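Spent most of August going through the toys at the play sessions, so a long one on sorting small stuff. Posting it in bits as I get time.

We run out of a hall with one store cupboard. Everything has to go back in that cupboard by 27 past, when the choir starts moving chairs. That sets how fancy any sorting system can be.

When I took over there were two big sacks. Balls, bricks, bits of train track, odd socks, all in together. Children tipped a sack out, picked two things, and walked off.

First job was an inventory. I did it at home over a few evenings with the radio on. 481 items, not counting jigsaw pieces, which I refuse to count.

133 of those were balls. I did not know we owned that many balls. A good few came from the Flellusa closing down sale before my time.

Anything split, leaking or missing an eye went. Anything small enough to go through the choke tester came out of the under threes' stuff and into the box for the older lot.

Then groups. My first attempt was by colour and it was a waste of an evening. It looks lovely for ten minutes, then someone has to decide where a stripy ball goes.

Second attempt was by type: balls, ropes, bricks, soft things, everything else. Better. "Everything else" was still the biggest pile by a long way.

What we do now is mix on purpose. A shallow tray with a bit of each sort in it, and the rest stays in the cupboard. The tray gets changed over every few weeks.

Ayten Oral put me on to that. She ran sessions in Lenitz for years and never put out more than one tray per table. Her view is that a child can't choose from a sack because they can't see into it.

Metal trays over plastic. Ours had all cracked at the corners and the metal ones wipe down faster. They are noisy when a brick gets dropped in, so a cloth on the table is a must. 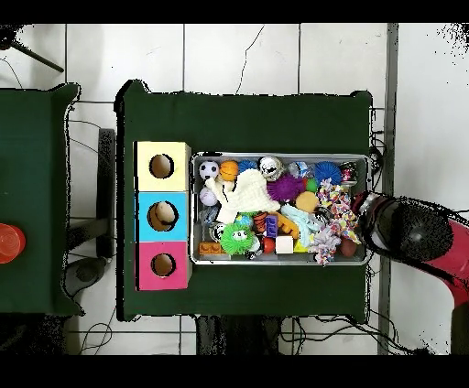 On textures: try to get a few different ones in every tray. Spiky balls, fuzzy ones, something knitted, a rope. The spiky ones get picked up first nearly every time with our group, and the knitted things get ignored until somebody wants a blanket for a bear.

Rope toys are good value. You can pull them, post them, wrap them round your wrist. Check the ends for fraying. I keep a spare two in the cupboard and swap them when they start to shed.

Boxes with a hole in the top are the other thing I'd recommend to anyone. Three colours, stacked up, and you can post things in. Cardboard is fine. They'll get squashed eventually and you make more.

Cut the hole a bit bigger than you think. Small hands go in holding something and then have to come out still holding it. We had tears over that in the first week.

If you stack the boxes, only the top one can really be posted into, so take them down and put them side by side once the session gets going.

Someone asked about sound effects and lights. We have a Prultum drum that does both. It comes out for the last ten minutes and then it goes back in the cupboard.

Cleaning. Hard balls and bricks go in a washing-up bowl with warm soapy water, then rinsed and laid on a towel overnight. Anything with a fuzzy cover I do by hand with a cloth, as they take two days to dry if you soak them.

Soft toys and knitted bits go in a pillowcase in the machine at 30. Tie the top. I didn't tie the top once and spent a while getting fluff out of the filter.

Rope toys go in the pillowcase too. Hang them by one end to dry or they stay damp in the middle and smell.

Cost so far: three trays from Sönmez on the high street, one length of green cloth, a box of labels. I had a good look at the early years catalogues and could have spent almost 3,000 without trying. Most of what's in them we already had at the bottom of a sack.

Labels go on the short end of the tub, by the way. Ours are stacked with the short end facing out and I did all of them on the long side the first time.

Putting away takes six minutes now. Tray goes in the cupboard as it is, lid on, boxes on top. No sorting at the end of a session – that happens at home when I change the tray over.

Things I still haven't solved: where to keep the hoops, what to do with the train track, and how the one orange brick keeps ending up in the kitchen drawer.

A couple of people have asked for the list of what goes in each tray. It's on paper at the moment. I'll type it up and add it to the end of this thread when I've got the next changeover done.

Also, if anyone near us wants 40 ball pit balls, they're bagged and clean and you can collect from the hall any morning before ten.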